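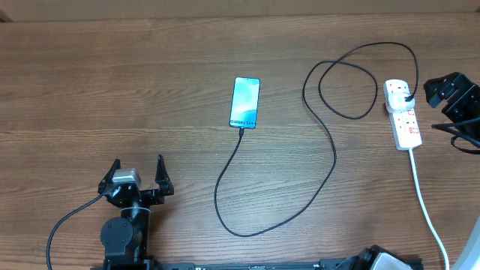 Variable execution horizons for two-arm unplugging

The task for most of the winter has been to take a phone that is on charge, lift it with one arm, pull the charging cable out of it with the other, and put the phone back down. It is a short task. A person does it in a couple of seconds without looking. For a policy trained by imitation it has one awkward property, which is that the parts needing quick feedback and the parts needing smooth, committed motion sit right next to each other.

This post is a write-up of what happened when we stopped using a single execution horizon for the whole episode. I gave a shorter version as a talk at Bruvport in February and several people asked for the details that didn't fit on the slides.

Background

The policy is of the usual chunked sort. It takes the current camera views and joint positions and predicts a block of future joint targets for both arms. The controller then executes the first part of that block before asking for a new one. The length of the part that gets executed is what I am calling the execution horizon. It is separate from the prediction length, which we left alone throughout.

A long horizon gives smooth motion and hides inference delay. It also means that the arms are moving blind for a while. A short horizon reacts sooner, but each new prediction can disagree with the last one, and in free space you get dithering: the arm starts for one grasp, re-plans, starts for another, and hangs in the air between them.

Most people pick a number in the middle. We did as well. It worked tolerably on single-arm pick and place and rather badly once the cable was involved.

What goes wrong with a fixed horizon

We sorted the failures by watching the recordings at reduced speed. Two kinds made up nearly all of them.

The first is a missed plug. The holding arm raises the phone, the phone rotates slightly in the fingers under the weight and stiffness of the cable, and the pulling arm goes to where the plug would have been without the rotation. With a long horizon the correction comes after the fingers have already closed on nothing, or on the cable a little below the plug. Pulling on the cable instead of the plug sometimes works, but it also tends to turn the phone further in the grasp, and I counted it as a failure whatever the result.

The second is dithering on the approach to the phone. Demonstrators had picked it up by slightly different places, and with a short horizon the policy wavered between them. The cable makes this worse. The way it lies on the table differs every time, it takes up a lot of the image, and a small change in the view seems to be enough to tip the prediction from one grasp to the other.

So a horizon that cures one causes the other.

Data

We recorded 149 demonstrations by teleoperation, all on the same wooden table with the same phone, charger and power strip. Before each one the cable was picked up and dropped again without any effort to arrange it. The phone was moved and turned within reach of the holding arm. The power strip moved less, partly out of laziness and partly because its own lead isn't very long. I would vary it more if I did this again.

The demonstrators were Nimal Jayasinghe and me. Nimal is the better operator by some margin, and his episodes are shorter. I checked whether training on his alone would help. It did not: the policy became quicker and noticeably worse at recovering from a poor first grasp, presumably for lack of poor first grasps to learn from.

Every demonstration was then labelled by hand with four phases: reach, hold, seat and pull. Reach is any free motion of either arm. Hold is from the holding fingers touching the phone until it is clear of the table and steady. Seat is the pulling gripper's final approach, up to the fingers closing on the plug. Pull is everything from there until the plug is out. After that the label goes back to reach.

Labelling is dull but quick, and only the boundaries matter. We marked them in the playback tool that comes with Ciltport, our training and logging code here at Plallier, with one keystroke per boundary. Where the two of us disagreed it was nearly always over the start of seat, and by a small number of frames.

Method

The change to the policy is small. A second output head on the same encoder predicts the phase for every step of the predicted block, trained with an ordinary cross-entropy loss added to the action loss at a low weight. At run time the controller walks along the predicted phases and stops executing at whichever comes first: the maximum horizon for the current phase, or the first step at which the predicted phase changes.

Reach gets the longest horizon, hold a medium one, seat the shortest. Pull is an odd case. We first gave it a short horizon on the grounds that it involves contact, and the policy kept pausing halfway through the pull, apparently unsure whether the plug had come out. A pull is really one committed movement. Giving it a long horizon got rid of the pauses.

The rule about stopping at a predicted phase change matters more than the horizon values. Without it the controller often enters seat with a good part of a reach block still to run, and that is exactly where the feedback is wanted. The idea of cutting a block at a predicted event comes from Liepiņa, who used it for a single arm with a hand-written contact detector. All we have done is learn the event from labels and apply it to both arms together.

Both arms share one phase and one horizon. I tried giving each arm its own and it was a mistake. While the pulling arm is making its final approach, the holding arm needs to stay put, and if it is still working through an older and longer block it drifts. The two arms were reacting to different moments in time, and the phone ended up in a place neither prediction had allowed for.
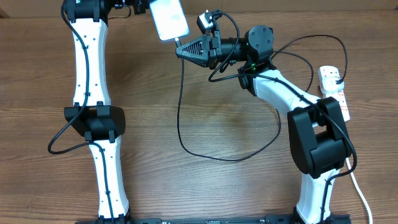

Results

Each policy was run for 66 trials, with the cable dropped afresh before each trial as in the demonstrations. A trial counts as a success if the plug comes out with the fingers on the plug itself and the phone is set down on the table without being dropped. The order of policies was shuffled, and whoever reset the table was not told which one was about to run.

With the phase-dependent horizon, nine trials failed. The best fixed horizon, chosen after a sweep on separate trials, failed more than twice as often. The shortest fixed horizon we tried was the worst of the lot and hardly ever got as far as the plug.

Of the nine failures, most were missed plugs where the phone had turned so far in the grasp that the connector was partly hidden by the holding fingers. No choice of horizon will fix that. One was a plain drop. In another the pulling gripper caught a loop of cable on the way in and dragged it along, which pulled the phone round before the fingers had closed. Dithering on the approach disappeared as a cause of failure, though it can still be seen now and then as a brief hesitation.

Mean episode length fell slightly against the best fixed horizon. I wouldn't make much of this. It comes mainly from not repeating the reach.

Ablations

Removing the stop at phase change and keeping the per-phase horizons loses most of the gain. Keeping the stop and using one horizon for all phases keeps around half of it. Training the phase head but ignoring it at run time gives results I can't tell apart from the plain policy, so the extra loss isn't doing the work by shaping the encoder. I had half expected it to.

We also tried swapping the learned head for thresholds on gripper position and motor current. For hold this is fine, since the current rises clearly when the fingers meet the phone. For seat it is useless, because nothing has been touched yet. The useful signal there is visual.

Limits

One phone, one cable, one table. The plug is black, the wood is brown, and the contrast between them is kinder than it would be with a white cable on a pale bench. Cables of a different stiffness will hang differently and turn the phone by a different amount.

The labels are a cost. They are cheap for one task, but the four phases were chosen by looking at this task's failures, and I don't know how well the same set would carry over to, say, putting the plug back in. Insertion would need at least one more phase for searching about with the plug in contact, and the horizon there would be anyone's guess.

The horizons themselves were set by hand on a handful of trials. I looked at predicting them directly from disagreement between successive blocks. The disagreement is high during seat, as hoped, but it is also high during the early reach, where a short horizon does harm. The measure can't tell "look again" from "pick one and get on with it". Conditioning it on the phase brings the labels back in, so little is saved.

Next is insertion with the same rig, starting from the phone already in the gripper. The label tool and the controller change are in the main branch of Ciltport, and the horizon table is in the config file under the task name. If you run it on arms with slower inference than ours, lengthen seat first and leave reach where it is.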